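Bread, bowls and a small table

Updated Friday, March 22, 2019

Bread goes stale fastest in the fridge. Keep it at room temperature in a bread bin or a cloth bag, and freeze whatever you won't eat within 2 days. Slice a loaf before freezing it. Rolls and small pastries can go in whole, spread out on a tray until they are firm and then moved to a bag.

Crumbs are the main nuisance if you serve or pack bread at a table that is used for other jobs as well. Clear away pens, blades and glue first, and wipe the surface with a damp cloth. Wear clean gloves if you are handling bread for other people, and change them after touching the bin or your phone.

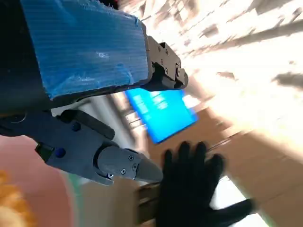
Glazed pastries mark easily. Pick them up by the sides and put them down once. If the glaze has gone tacky, leave them uncovered for a quarter of an hour before you stack anything.

A bowl is better than a plate for one or two pieces, as the rim holds the crumbs in. Choose one wide enough to get your fingers round the bread.
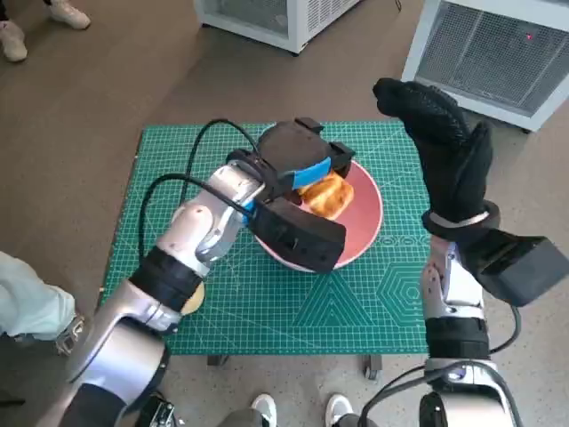

A browned piece of bread in a pink bowl, on a green cutting mat.

Cutting mats of the self-healing sort are made for craft knives and are not food boards. They do well enough under a bowl — the bowl stays put and the table top is spared — but don't slice bread on one. Bread knives tear the surface and crumbs work down into the cuts. To clean a mat, use cool water with a drop of washing-up liquid and a soft brush, then dry it flat. Hot water will warp it, and so will a sunny windowsill. We left a Darnel mat on ours in February and it has never gone flat again.

If the table is on casters, lock them before you start. Sweep the floor last, after the mat has been shaken out. 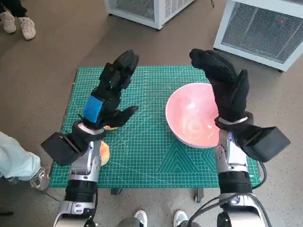 Pink bowl with a pale, swirled inside, towards the right of the mat.

Wash bowls the same day. Butter left overnight makes a film that needs a second wash, and patterned bowls hide it well, so run a finger round the inside before putting them away.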